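Urnell Releases Zomenico 6, Planning and Perception Software for Two-Arm Sorting Cells

**Dosodberg, 7/7/26** - Urnell today announced the general release of Zomenico 6, the latest version of its control software for pairs of robot arms that share one work surface. The release brings perception, grasp selection and motion planning into a single program.

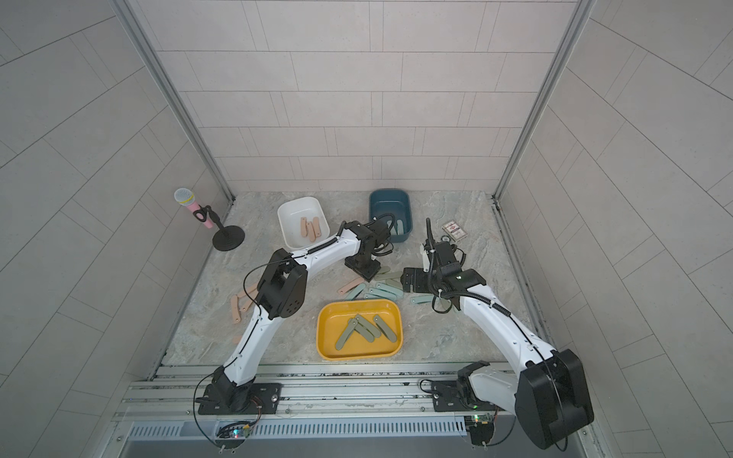
Earlier versions gave each arm its own planner and kept the two apart with fixed zones. Zomenico 6 plans both arms together, so that either one may enter the center of the table while the other is working there. Customers who prefer fixed zones can keep them by leaving the setting unchanged.

The new perception module is intended for small, flat items that lie across one another. It estimates the outline of each item, ranks those that can be lifted with the least contact, and passes the list to the planner.

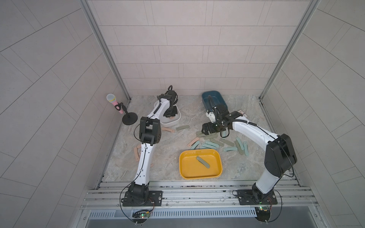
In company trials, the module updated its ranking every 74 milliseconds, and planning time for a two-arm move fell by almost 36 percent compared with the previous release. Results will vary with the computer used and the number of items in view.

Zomenico 6 also includes Radwan, a tool for reviewing completed runs. Radwan places the planned path and the recorded path on one timeline, where engineers can mark a failed grasp and send it back to the test set.
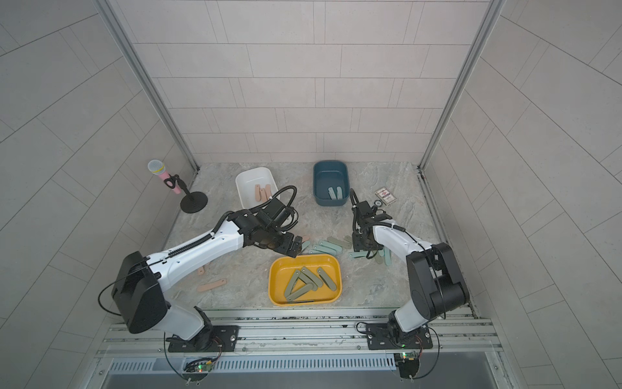
Wrist camera input, offered as a trial feature since April, is now fully supported. When an item is partly hidden from the fixed camera - by an arm or by the rim of a bin - the planner can request a closer view before the gripper closes. 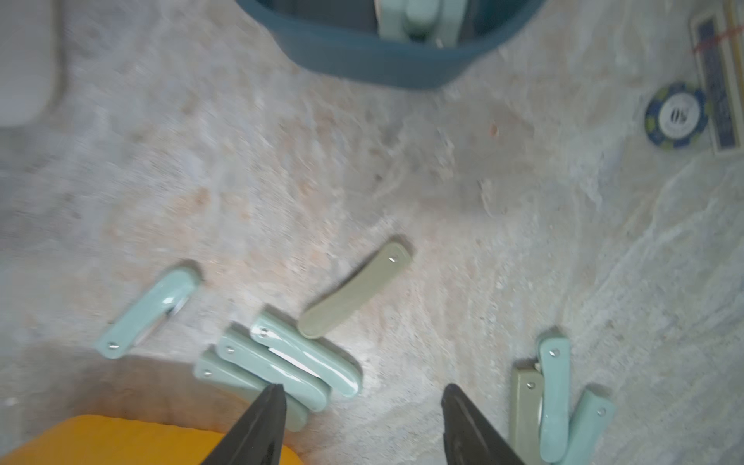 ## Availability

Zomenico 6 is available now to all customers with a current license. Evaluation copies run for 15 days and include Radwan. Requests may be sent to the Urnell sales office in Dosodberg.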